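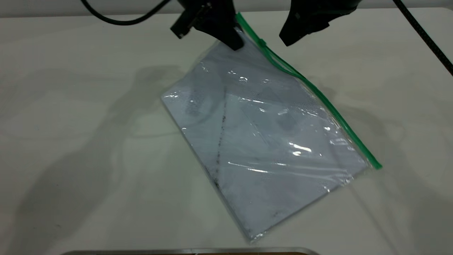
Kavanagh argued in a written reply to the first draft of this section that return rates for paper household diaries say very little about the quality of what is returned, and that the two should be reported apart. We follow that advice. Section 4.1 gave the return rates; the present section deals with missing and late entries in the diaries that came back.

4.2 Entry loss in returned diaries

The Tapia survey asked households to write down each food purchase on the day it was made, with the price paid and the type of shop. Diaries were sent to 3,000 addresses in the Celtine and Flirier districts, and 2,477 were returned in a state that allowed coding. A diary was treated as codable if the household number could be read and at least one full week had been filled in. Each covered 30 days. Households were asked to put the folded sheets and any shop receipts in a zip pouch (Figure 2) and to hand it over at the end of the period. Receipts were optional and were used only to check prices. 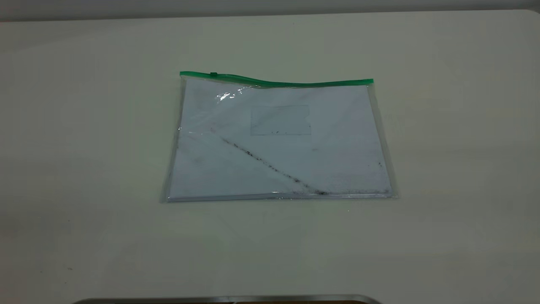 Figure 2. Clear plastic zip pouch with green closure strip and slider.

Three kinds of loss were coded. A blank day is a day with neither a purchase nor a mark in the "nothing bought" box. A partial entry has an item but no price, or a price but no item. A late entry is one that the household itself marked as filled in on a later day. The last group is almost certainly too small, as it depends on people reporting their own delay. Zavala (personal communication, 3 August 2024) suggests that a change of pen within a week could serve as a second sign of late entry. We did not code for this, and it would in any case miss households that keep one pen with the diary.

Blank days were more common in the second half of the period than in the first, in both districts. The rise was gradual in Celtine. In Flirier it was concentrated in the last week, which overlapped with the school break in October. Households with children account for most of the Flirier rise, and when they are removed the two districts follow much the same path. Partial entries show no clear trend over time. They cluster by shop type: street market purchases often lack a price, and supermarket purchases often carry one total for several items.

Where a receipt was present, the written price was compared with the printed one. Most differences were due to rounding. The remainder were spread evenly above and below the printed price, so no correction was applied to the spending totals. This check cannot be extended to market purchases, for which receipts were rare.

The coding rules were taken from the Sindeseo pilot with 2 changes. The pilot counted an empty "nothing bought" box as a day without purchases, which lowers mean spending in households that simply stopped writing. We treat such days as missing. The pilot also dropped any diary with a gap of a week or longer. We keep these diaries and weight the completed days, as described in Section 3.4.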